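2011-11-13

To: Roswitha Nolte
From: Mareike Oltmanns
Re: Grullano building, leasing and fit-out, where we are

Roswitha, short version first. Units on the street side are leased or close to it. Back half is slower. Money is inside the budget but the roof ate most of the cushion. Details under the headings, skip what you know already.

## Leasing

- Unit 1, signed. Requena took it for a showroom with a small office behind. Five years, one option to renew. Keys handed over, they're painting now.
- Unit 2, signed in September, same people as before, new lease. Rent up a little. They asked for the side door to be widened and I said yes, their cost.
- Unit 3, letter of intent from Misach. Warehouse and light assembly. Their lawyer wants the subletting clause changed, ours doesn't. Benedikt is on it.
- Unit 4, vacant. Two showings, both wanted more parking than we have.
- Upstairs offices, 792 square feet, vacant. One call, no showing yet.

On Unit 4 I think the asking rent is fine and the listing is the problem. It still says "retail" at the top and the people who call want retail. Zoning lets us do storage, service, small manufacturing, a lot more than that. Britta is rewriting it this week. New sign for the corner too, the old one has the wrong phone number on it (yes, still).

## Roof and building work

Roof is done over units 1 through 3. Over unit 4 they found soft decking near the drain, replaced it, and that was the extra invoice you saw. I signed for it without calling you first and I should of called. Inspector came, passed it, paper is in the folder.

Electric: new panel in, 50 days after we ordered it. Separate meters for all four units now so no more splitting the bill by floor area, which Requena complained about every single month in the old place.

Heating in the upstairs offices not started. I would rather wait for a tenant, they may want the wall between the two rooms gone and then the ducts go somewhere else anyway.
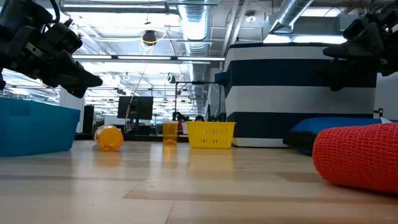
Benedikt Heitmann disagrees with me on the heating. He told me to put it in writing that a cold office shows badly in January, that anyone walking up those stairs in a coat will knock the rent down before they sit, and that moving one duct later is cheap compared to three empty months. Fair point. I've asked for a price both ways, with the wall and without. Will send it when it comes.

## Parking

102 spaces on the old site plan, but that plan counts the strip along the fence that belongs to the neighbor. Jana Kasten went through the deeds with the county. We don't have an easement there, just a habit. Neighbor has been friendly so far. I want a written agreement before Misach signs because their trucks would turn on that strip. Draft went to the neighbor's agent, no answer yet.

Restriping the front lot would help some. Quote is in, work needs dry weather, so probably spring.

## Money

Draws so far match the schedule except the roof. What's left in contingency covers the parking work and either heating option, not both plus a surprise. Insurance renewal came in a bit higher, they want the sprinkler report, sprinkler report is booked.

Grarkance still holds the deposit from the sale of the side parcel. Their office says released after the survey is recorded. Survey was recorded. I've written to them twice, Britta has phoned. If it drags on I'd like to send it to the lawyer, tell me if you don't want that.

## What I need from you

1. OK on the subletting language, Benedikt will send the two versions side by side
2. Yes or no on dropping the deposit for Unit 4 to one month, for a tenant with good references
3. A signature on the amended draw request, page 7, the one with the roof
4. Whether the upstairs can be offered furnished, there are desks in storage from the previous people and they signed them over to us

Next report after Misach signs or walks, whichever is first. I'm at the building most mornings, phone is better then email.

Mareike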